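When the Glove Loses the Hand

The fault showed up in July, in the middle of an ordinary shift at Sostero, and for nine days it was logged as operator error.

Sostero trains two-armed service robots to tidy desks and counters. The training data comes from people. An operator sits or stands at a real desk, wears a pair of tracked gloves and a head camera, and does the job by hand. Software called Civik works out where each wrist is by reading the square markers on the gloves, and the robot, a machine the company calls Dito, learns from the result.

On the day in question Dito was running a task it had done well for weeks, clearing small objects from in front of a computer screen. Its left arm reached for a pen cup, stopped short, then swung 161 millimeters to the side at close to full speed. It struck the screen and pushed it off the back of the desk. Marta Moroz, the technician on duty, was standing outside the taped line and was not hurt. She hit the stop button after the screen had already gone over.

"I assumed I had loaded the wrong settings," Moroz said. "So I wrote that down, and everyone believed me."

The settings were fine. Larysa Antoniuk, who handles safety reviews for the company, pulled the recordings the arm had been trained on and played them back one at a time. In 139 of them the position of the left wrist jumped sideways for a fraction of a second and came back. The operators' hands had done no such thing. The jump was in the numbers only.

Civik had been losing sight of the marker when a wrist turned away from the camera or passed under something. When that happened it was supposed to mark the stretch as missing. An update had changed that, and it now filled the gap with a guess. Most guesses were close. A few put the hand almost 100 millimeters from where it was, and the robot had learned those along with everything else.

Antoniuk's other finding was about speed. The arm had a limit, but the limit applied to the planned path and was not checked again when the plan changed midway. An outside shop, Symonenko, rewrote that part of the controller. The arm now stops if its target moves farther in one step than a human wrist could.

Dito went back to work on September 12, 2022, at half speed. The bad recordings were thrown out and are being made again by hand.

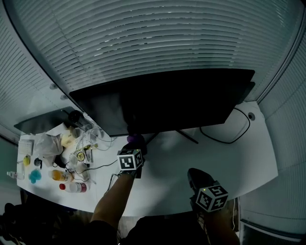

Desk work is harder to record than it sounds, and Antoniuk wants the new sessions done on desks that look like the ones people have. A marker cube on the back of the wrist reads well over bare desktop. It is less certain when the hand goes in low toward the base of a monitor for something small and purple, with cables lying to one side and bottles on their sides nearby. Those reaches are the ones she checks first. The green light on each cube is no help with this, she said, as it tells the operator only that the cube has power. Moroz now reviews every reach of that kind before it goes into training, and any gap in the tracking stays a gap.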